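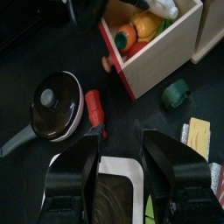 Ticket 2417: Mood diary entries vanishing from daughter's account
Product: Lekden family diary
Opened by: Naheed Marwat
Handled by: Panagiotis Zupan
Status: Waiting on customer

Naheed Marwat wrote:
Hello there, I do hope this has come to the right place. My daughter is 14 and has been using the diary since May, on the advice of her counsellor, who likes her to jot down how she felt before and after meals (no numbers or weights, thank goodness, only feelings). It has been a lovely thing for her and she's got quite attached to it. But when she opened it last night, 17 of her entries had gone! The little coloured dots are still on the calendar, but when she taps one it says "Nothing written yet". She was very upset and thought I had been in and deleted them, and I promise you I haven't. I've signed out and back in, and restarted the tablet twice. Please help if you can.

Panagiotis Zupan replied, 18/06/2024:
Hello Naheed, thank you so much for writing, and please tell your daughter straight away that her words are safe. I can see that all 17 entries are on our side (I can only see that they exist, I can't read them). If the dots are showing but the text isn't, it's nearly always a privacy setting that has been tripped. Could you tell me which version you have, under Settings and then About, and whether anyone has changed the sharing options lately?

Naheed Marwat wrote:
Oh what a relief, thank you, I told her before I'd even finished reading. It says version 3.24. And yes, now you mention it, she switched on "Just for me" a little while ago, which her counsellor, Mr Frota, was all in favour of. She uses my old tablet, so it may well still be signed in as me?

Panagiotis Zupan replied:
That will be it, I'm fairly sure. "Just for me" hides the writing from the parent login but leaves the dots, and the message it gives is a rotten one, I agree. I've passed that to Aqeel Mohmand, who looks after the wording, and asked for something kinder.

To get things back:
Open Settings and tap Who's writing?
Choose your daughter's name and let her put in her own passcode.
Go back to the calendar, pull down to refresh, and give it a minute or two.

Please don't press Reset diary, however tempting it looks. If she has forgotten her passcode, let me know and I'll send a new one to her own email address, so that the diary stays private to her. I'll keep this ticket open until I hear how you both get on.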